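Ticket: wrong pages shown in the Cirnville chronicle viewer
Opened by: Phúc Giáp, reading room
Status: closed

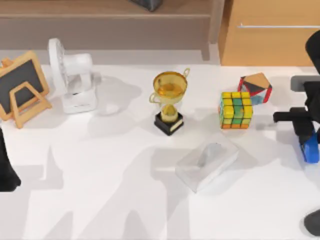
When I open the Friesen transcription of the town chronicle, folio 76 shows the text of folio 78. Folios before 76 are correct. A reader was checking the list of abbots and noticed that the dates did not follow.

Reply, Delphine Haddad:
Is it the same with the scans, or only with the transcription?

Phúc Giáp:
Only the transcription. The scans are in good order. I tried a second browser and the result is the same.

Delphine Haddad:
I compared the import file with the old catalogue. We should have 1,448 text records, but 2 are missing – both sides of one leaf, which has a later numbering in pencil. The import took them for duplicates and left them out. I have put them back and started the index again.

Phúc Giáp:
Thank you. Folio 76 is now correct, and I also checked the 8 folios after it. Please keep the pencil numbers in the notes, as Lucienne Delorme cites them in her edition.

Delphine Haddad:
Done. Closing.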